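Orkaver Residents' Social Club
Minutes of the meeting held in the lounge, Thu 3 June

Apologies were received and the previous minutes were agreed without changes.

1. Matters arising
The hall cupboard has been cleared at last and you can now reach the back of it! The spare key is on the hook again. The letter to Vuria about the boiler has gone off and we are waiting for a reply.

2. The lounge
Most of the evening went on this, and a very cheerful discussion it was. Everybody likes the new layout, with the seats turned towards the window and a proper way through to the kitchen. Members who come to the morning coffee said it feels like a different room.

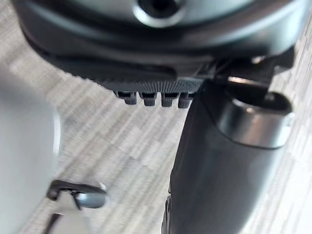 It was agreed to keep the layout as it is until August and then ask the coffee group and the card players what they think. The patterned floor stays. One member had priced up a plain carpet, but the meeting was strongly in favour of the pattern, which hides crumbs wonderfully and suits the room. The floor is to be swept after every session and the mop kept in the kitchen, where people can find it.

3. Seating
The cream leather was praised by all (softest seat in the building, according to the card players). It does need looking after, so we talked about cleaners. The Wong shop on the parade sells a leather cream at £4 a tub and the meeting agreed to buy 2 tubs. Please try it on a hidden corner first and let it dry before anybody sits down.
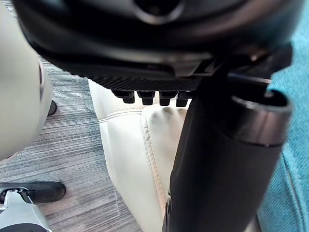

A request for throws was also discussed. Opinion was split, as throws slide about on leather and end up on the floor, but two will be bought for the colder months and we shall see how they get on. Budget for throws and cushions together: £80. Bright colours, please!

4. Summer tea
Going ahead in August. Gitau Bakery has offered scones at a very kind price and we said yes before the end of the sentence. Tea will be served in the lounge with the doors open if it is fine. Offers of jam to the kitchen list, which is on the noticeboard.

5. Money
Balance in the social fund is £123 before the purchases above. Raffle to be held at the tea to top it up.

6. Any other business
The lamp by the bookshelf needs a new bulb. Large-print books are very welcome, jigsaws too, provided all the pieces are there.

Next meeting: after the summer tea, day to be put on the noticeboard. Bring cake.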